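4.2 Noticing a mistake and deciding what to do

The 13 knitters in the Trokberg group kept a diary of their mistakes from the end of April, and together they wrote 644 entries. We had expected that most entries would concern dropped stitches, as in our pilot in Hirose. In the diaries, the wrong count at the end of a row was more common, and after it came the crossed cable. Dropped stitches were mentioned less, but the entries about them are longer, and the knitters used stronger words in them. One participant wrote that she "could not look at the sleeve" for two evenings.

We divide the entries by the moment of noticing. An early notice is made in the same row or in the next one. A late notice is made when several rows are already finished, and here the knitter must choose between three ways: to rip back the whole piece to the mistake, to let down only one column of stitches and work it up again with a crochet hook, or to leave the mistake as it is. The second way was taught by Siv Vik at the first meeting, and all participants could do it on a plain sample. In lace they used it very seldom.

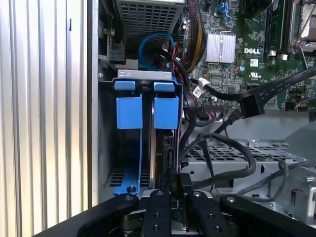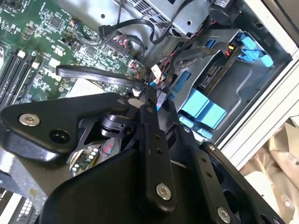

Figure 3. Inside a desktop computer, two views.

The choice depended strongly on who would receive the piece. When the work was a gift, the knitters ripped back even for a mistake which they themselves described as hard to find. When it was for their own use, they often left it, and some of them later forgot in which row it was. This agrees with the interviews, in which the word "shame" appeared mostly together with the name of the receiver. Two of the older knitters spoke also about prayer during ripping back, and we return to this in Section 5.

The yarn had a smaller effect than we supposed. The group worked mainly with Narnance, a soft wool with little twist, which splits easily on a sharp hook. Several entries complain about this, but the complaints did not change the decision, only the time it took. Mohair is the exception. It cannot be ripped back without damage to the hairs, and here the knitters left almost every late mistake.

The entries were coded by Csenge Somogyi and Kedir Yimer separately, and they discussed the cases where their codes were different. Most of these were entries in which the knitter first left the mistake and then ripped back on another day. We finally gave such entries the code of the last action, and kept the first decision in a separate column of the table.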